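Trail snacks, finally sorted!

We did the Sorkcombe loop on Sunday and I'm still buzzing. Over 600 metres of climbing, two creek crossings, and Liesl spotted a lyrebird before we'd even left the car park! My favourite thing this summer has been packing my own nibbles – dried fruit, nuts, something salty for the last hill – and it makes such a difference to my mood by lunchtime.

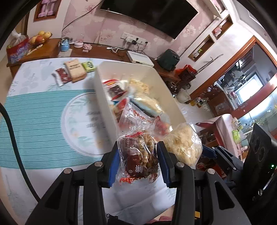 Next up is the ridge track in August, when it's cooler, and Santosh has already said yes. I can't wait!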